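1/ Our Wevness results are finally in a state where I can write about them. A short thread on cloth folding, hand-held grippers, and one choice in the labeling which mattered more than I expected.

2/ The usual way is to record a person folding and give the policy the whole recording from start to end. For rigid objects this works quite well. For cloth we had a problem: people correct themselves all the time. They pull a corner, they see it is bad, they pull again.

3/ If you train on all of it, the robot learns to correct also when nothing is wrong. Our first policy could smooth the same towel for four minutes and never fold it.

4/ So in Wevness we cut every recording into short segments, and each segment gets one label: "progress" or "repair". The policy sees both kinds, but it is told which one it is looking at. At test time a small second model decides which mode to use. 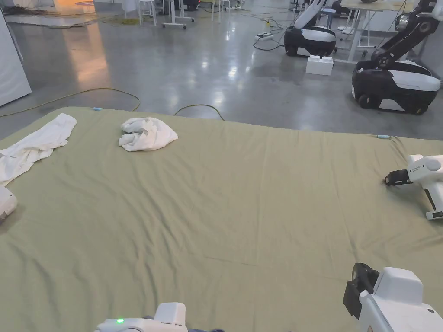

White cloth on a green fitted sheet, with the hand-held grippers around the mattress.

5/ A mattress is harder than a table. It is soft, so when you press down to pinch the cloth, the sheet below comes up too. Many of our early failures were of this type: the fingers closed nicely, and they held towel and sheet together.

6/ The full set has 2,196 segments after cleaning. We kept 400 of them apart for testing and did not look at them until the end. I mention it because a colleague from the Plisordale group asked me on Thursday, and it is a fair question.

7/ Result: with the labels, the policy finishes the fold more often than the baseline, and it stops when it should stop. The second part makes me more happy. Without the labels but with the same data, we are almost back at the baseline.

8/ What did not help: more camera views. We tried 2 extra views, from Flollside, our other site, and the difference was inside the noise. I was sure they would help with hidden corners, and I was wrong.
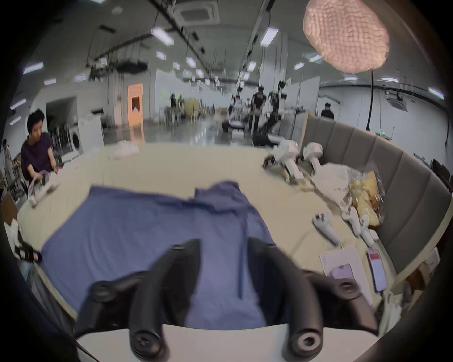

9/ Colored cloth is a separate story. Most of our early recordings were white on green, and the mode model became lazy and used contrast as a shortcut. When we gave it blue cloth on a pale table, it called almost everything "repair". We balanced the colors and this got better, but it is not solved.

10/ Also the speed of the hands. A person who moves fast gives blurry wrist frames just in the moment of the grasp, which is the moment you need most. We now ask people to slow down before they close the fingers — only there, the rest can be at normal speed.

11/ For the comparison we used the Hervieu folding protocol with 2 changes: a soft surface is allowed, and a fold counts only if the sheet below is not lifted. Please keep this in mind if you compare with other numbers.

12/ The preprint comes in January, together with the segment labels and the cutting script. If you work with cloth and you disagree with our definition of "repair", write to me. We changed it several times already and I think the border cases are still not good.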